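Home | Browse A–Z | Tableware | Serving | Contributors | Search

Paper cup service

Paper cup service is the practice of setting out disposable paper cups for guests, usually on small paper mats called doilies, and carrying them to and from the table on a flat tray. It is common at receptions, church suppers, office gatherings and children's parties. The cups, doilies and tray are often chosen as a set, with one color for the cups, white for the doilies and a dark or plain tray.

The term covers the whole routine: laying the doilies, placing the cups, loading the tray, serving and clearing. In small settings one person does all of it.

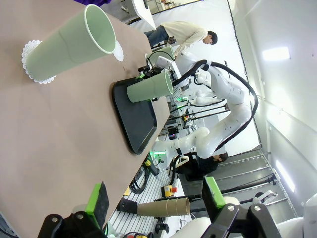 Cups

A paper cup is made from a flat blank of coated paperboard wrapped into a tapered tube. The two edges of the blank overlap and are sealed, which leaves a vertical seam down the side. A separate disk is set into the narrow end to form the bottom. The rim is rolled outward. The roll stiffens the mouth of the cup and gives a smoother edge for drinking.

Cups for table service come in solid colors more often than in prints. Pale green, cream and light blue are traditional party colors. On colored cups the rolled rim may be left white. A tall cup looks neater in a row but tips more easily than a short one, especially when empty.

A cup should be picked up around the middle or lower half. Holding it by the rim puts fingers where the guest will drink, and squeezing the upper wall can bend the cup out of round.
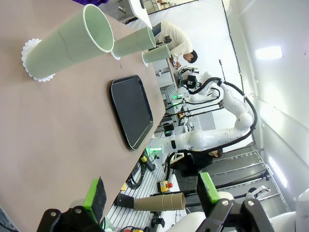 Pale green cups and a black tray with rounded corners.

Doilies

The doily takes its name from a London cloth seller of the late 1600s. The first doilies were made of cloth, and lace and crochet versions followed. Paper doilies copy the look of lace with die-cut holes and an embossed pattern. Most are round with a scalloped edge.

Under a cup, a doily marks the place and takes up a small amount of moisture. It gives little protection against heat and does not replace a coaster on fine wood. The doily should be wider than the base of the cup so that the edge shows on all sides. Paper doilies are packed tightly and tend to stick together. Bending the stack back and forth before use helps to separate them.

The hosting handbook Solberg, compiled by Britt-Marie Bakke, advises laying all the doilies first and adding the cups afterward. It suggests 4 inches as a useful doily size for tall cups and recommends buying a pack of 40 for a party of 15, to allow for refills and spoiled pieces. 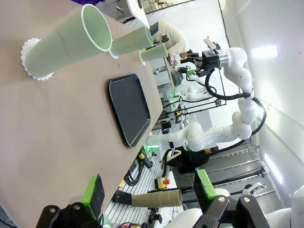 Do the doilies go on the tray or on the table?
Either is correct. When guests are seated, the doilies are usually laid on the table and the cups are set down on them. When drinks are handed around, the doilies go on the tray, although loose ones can slide on a glossy surface.

Trays

Serving trays for cups are rectangular, round or oval. A rectangular tray with rounded corners holds the most cups for its size and is easy to wipe clean. The raised rim keeps cups from sliding off and should be high enough to catch the base of a cup without getting in the way of the hand.

Cups are loaded from the center outward so that the tray stays balanced. The tray is set on the table before unloading begins, and cups are taken from alternate sides. Between rounds it is kept clear of the cups, with space for a hand to reach in.

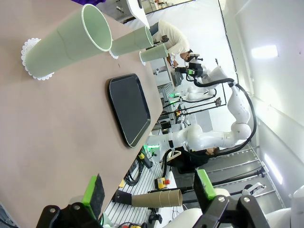 Cups on lace doilies, with the tray set apart from them.

Regional customs

In Pirulstead, cups at the April supper are set in a single row along one side of the table, and guests take the nearest one. The Malora and Jekine halls follow a similar custom but place the cups in 2 rows.

Clearing

Used cups are emptied before they are stacked. Doilies are collected separately. Coated cups are not accepted by every paper recycling program, while a clean, uncoated doily can often go in with mixed paper. The tray is wiped last.

See also: Coaster; Place setting; Tea tray

Categories: Disposable tableware | Table setting | Party customs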